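**Latska bench cell — what to order and what to plan for**

Price: 2298 for the cell, delivered to Garkport. Installation at another address is quoted separately by Kausar Bangash.

The Latska is made for teaching labs and small test rooms which want to automate tube work but cannot pay for a full liquid handling line. The price includes the arm, the two-finger gripper, the wrist camera and the controller. It does not include the table, the glassware or the racks. Please put these in your budget from the beginning; many buyers forget them.

The gripper works with ordinary test tubes, and you can keep the racks you have already. Coloured water is enough for the first trials.

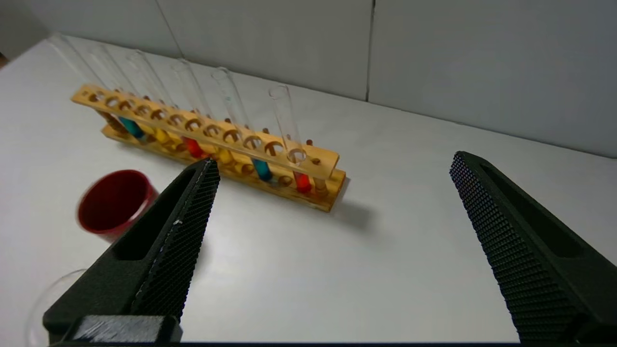
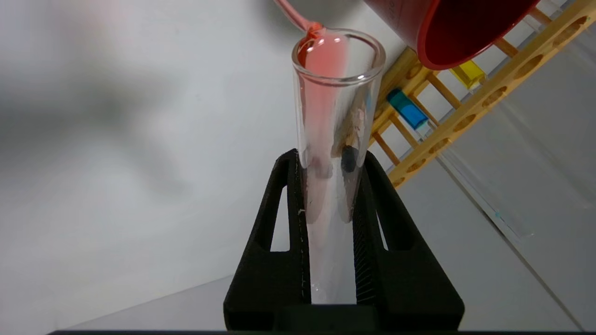 **Space and power**

Plan a flat table with a depth of at least 70 cm. A white top is best for the camera, but it is not required. One normal socket is sufficient. Leave the back side free for the cable, and do not put the controller under a place where liquid is poured.

**Spare parts**

The grip pads are the part that wears first. A pack of 8 pads comes with the cell and further packs can be ordered from Quintero, our parts shop. We advise to keep a second set of fingers also, if students will use the cell every day.

**Training and delivery**

Two persons can join the training day in Plultbridge without extra cost. More persons are possible — please ask before you book the travel. Delivery takes eight weeks after we receive the order, and the fingers and pads travel in a separate box.

Cost of cups, beakers and tubes depends on your supplier. Buy more tubes than you think you need, as glass gets broken while people learn the grip force setting.

Prices checked 2026-02-06. For a written quote, send us your table size and the outer diameter of your tubes.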